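Themen > Automation > Normen und gute Praxis > Interview

„Eine Regel, die sich nicht prüfen lässt, nehmen wir nicht auf“

16. Oktober 2019

12 Kommentare | 45 Mal geteilt

Die Arbeitsgruppe Greifversuche der Forschungsstelle Bresitz hat im Juni die zweite Fassung ihrer Leitlinie für Manipulationsversuche mit Robotern an kleinen Gegenständen vorgelegt. Das Dokument umfasst 40 Seiten und richtet sich an Labore, die Greifvorgänge aufzeichnen, auswerten und an Dritte weitergeben. Die Redaktion sprach mit der Leitung der Arbeitsgruppe über den Geltungsbereich der Leitlinie, über die Bedingungen am Versuchstisch und über die Frage, wie verbindlich ein solches Regelwerk sein kann.

Anlass der Überarbeitung war ein Abgleich zwischen zwei Standorten. Die Labore in Bresitz und Konodton hatten über mehrere Monate dieselben Aufgaben bearbeitet und ihre Ergebnisse anschließend zusammengeführt. Dabei habe sich gezeigt, dass die Protokolle in wesentlichen Punkten nicht vergleichbar waren, so die Leitung der Arbeitsgruppe. „Der eine Standort hat einen Versuch als gelungen gewertet, sobald das Objekt angehoben war. Der andere verlangte, dass es abgestellt wird und stehen bleibt. Beides ist vertretbar, aber man darf es nicht in dieselbe Tabelle schreiben.“

Die neue Fassung verlangt deshalb, dass das Erfolgskriterium vor Beginn einer Versuchsreihe schriftlich festgelegt und bis zu ihrem Abschluss nicht geändert wird. Wer das Kriterium anpassen möchte, muss die Reihe beenden und unter neuer Nummer fortsetzen. In der Anhörung sei diese Bestimmung als aufwendig kritisiert worden. Die Arbeitsgruppe habe daran festgehalten. „Der Aufwand besteht aus einer Zeile im Protokoll. Er entsteht vor allem dann, wenn man diese Zeile nachträglich rekonstruieren muss.“

Ein eigener Abschnitt befasst sich mit der Auswahl der Objekte. Die Leitlinie empfiehlt handelsübliche Gegenstände, die sich nachkaufen lassen und deren Maße dokumentiert sind. Schachfiguren nennt sie ausdrücklich als geeignet: Sie sind klein, innerhalb einer Art gleichförmig und zwischen den Arten deutlich verschieden. Zudem liefert das Brett ein Raster, an dem sich Start- und Zielposition ohne zusätzliche Markierungen angeben lassen. „Wenn im Protokoll ein Feld steht, weiß jeder, was gemeint ist. Bei einer freien Tischfläche brauchen Sie dafür ein vermessenes Koordinatensystem, und das muss nach jedem Umbau überprüft werden.“

Zu den Pflichtangaben gehört die Ausgangslage sämtlicher Objekte, auch derjenigen, die in dem betreffenden Durchgang nicht bewegt werden sollen. Stehende und liegende Figuren sind getrennt zu erfassen, ebenso Figuren auf dem Brett und solche daneben. In der ersten Fassung war lediglich das Zielobjekt zu beschreiben. Das habe sich als Lücke erwiesen, erläutert die Leitung. „Ein liegender Bauer stellt an den Greifer eine andere Aufgabe als ein stehender. Und eine Figur, die neben dem Brett liegt, kann den Anfahrweg verändern, selbst wenn sie niemand greifen will.“

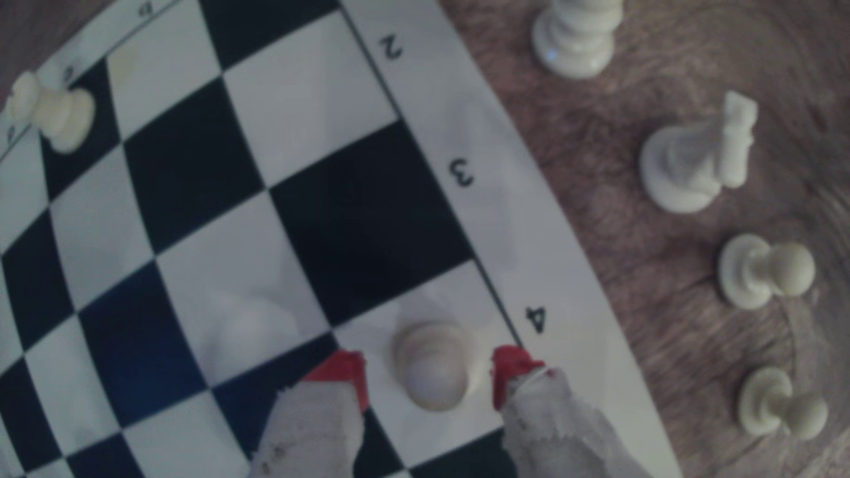

Greiferbacken und Verschleiß

Ausführlich geregelt ist der Zustand der Greiferbacken. Umwicklungen, Überzüge und aufgesetzte Fingerkuppen sind nach der neuen Fassung zulässig, müssen aber mit Material, Befestigungsart und Datum des letzten Wechsels im Protokoll stehen. Die Arbeitsgruppe begründet dies mit dem Einfluss der Kontaktfläche auf das Greifergebnis. Eine Pflicht zum Austausch bei sichtbarer Abnutzung enthält die Leitlinie nicht. Vorgeschrieben ist stattdessen eine Sichtprüfung nach jeweils 45 Durchgängen, deren Befund festzuhalten ist.

„Wir haben lange darüber beraten, ob ausgefranste Ränder an einem textilen Überzug ein Ausschlussgrund sein sollen“, berichtet die Leitung. „Am Ende haben wir uns dagegen entschieden. Entscheidend ist, was die Finger am Objekt berühren. Der Überzug weiter hinten kann rau aussehen und für den Griff ohne Bedeutung sein. Er kann aber auch an einer Nachbarfigur streifen. Deshalb wollen wir den Zustand dokumentiert haben und überlassen die Bewertung dem Labor.“

Für die Fingerkuppen empfiehlt das Dokument eine Farbe, die sich von den Objekten und vom Untergrund klar abhebt. Das erleichtere die spätere Durchsicht der Aufnahmen, bei der zwei Personen unabhängig voneinander den Zeitpunkt des ersten Kontakts bestimmen sollen. Weichen ihre Angaben um mehr als 5 Einzelbilder voneinander ab, ist eine dritte Person hinzuzuziehen.

Anforderungen an die Aufnahmen

Auch die Bildqualität ist Gegenstand der Leitlinie. Kameras mit weitem Blickwinkel werden ausdrücklich zugelassen, obwohl sie gerade Linien gekrümmt wiedergeben. Voraussetzung ist, dass die Kalibrierdaten mitgeliefert werden und dass die Originalaufnahme erhalten bleibt. Eine entzerrte Fassung darf ergänzend abgelegt werden, ersetzt das Original jedoch nicht.

Schlieren, Schleier und verwaschene Stellen im Bild sind zu vermerken und nicht zu retuschieren. Hier sei die Haltung der Arbeitsgruppe einhellig gewesen. „Eine nachträglich geglättete Aufnahme ist für den Vergleich wertlos. Wer später mit dem Material arbeitet, muss erkennen können, unter welchen Bedingungen es entstanden ist – auch dort, wo diese Bedingungen nicht ideal waren.“

Der Datenbestand, an dem die Regeln erprobt wurden, umfasst 4,000 Durchgänge. Er wird unter der Bezeichnung Campos geführt und liegt beiden Standorten vollständig vor. Eine Weitergabe an andere Einrichtungen ist vorgesehen, sobald die älteren Protokolle auf das neue Format umgestellt sind. Einen Termin hierfür wollte die Leitung nicht nennen.

Aufsicht und Eingriffe

Während eines laufenden Durchgangs darf nach Ziffer 5 der Leitlinie nicht in den Arbeitsraum gegriffen werden. Umgefallene Figuren bleiben liegen, bis der Arm seine Ruheposition erreicht hat und die Freigabe erteilt ist. Die Bestimmung dient zunächst dem Schutz der Beschäftigten, daneben aber auch der Aussagekraft der Versuche. „Der Griff über das Brett, um schnell etwas geradezurücken, war früher gängige Praxis. Im Protokoll tauchte er nie auf.“

Jeder Eingriff, der aus Sicherheitsgründen dennoch erforderlich wird, beendet den Durchgang. Er wird als abgebrochen gewertet und verbleibt im Datenbestand. Die Löschung abgebrochener Durchgänge ist untersagt. Ausgenommen sind lediglich Aufzeichnungen, auf denen unbeteiligte Personen zu erkennen sind.

Verbindlichkeit und weiteres Vorgehen

Rechtlich bindend ist das Dokument nicht. Die Arbeitsgruppe versteht es als Ergänzung der geltenden Vorschriften zur Arbeitssicherheit, die davon unberührt bleiben. Der Gerätehersteller Jumerier hat angekündigt, die Protokollvorlage in seine Steuerungssoftware zu übernehmen. Die Leitung begrüßt dies, weist jedoch darauf hin, dass die Zuständigkeit für die Angaben beim Labor verbleibe. „Eine Software kann das Datum eintragen. Ob die Sichtprüfung stattgefunden hat, muss ein Mensch bestätigen.“

Offen ist bislang der Umgang mit verformbaren Objekten wie Tüchern oder Kabeln. Der Entwurf eines entsprechenden Abschnitts wurde zurückgestellt, nachdem sich die Standorte auf kein gemeinsames Erfolgskriterium verständigen konnten. Stellungnahmen zur zweiten Fassung nimmt die Geschäftsstelle in Bresitz schriftlich entgegen. Sie sollen die betreffende Ziffer nennen und einen Formulierungsvorschlag enthalten.

Kontakt | Impressum | Datenschutz | Nach oben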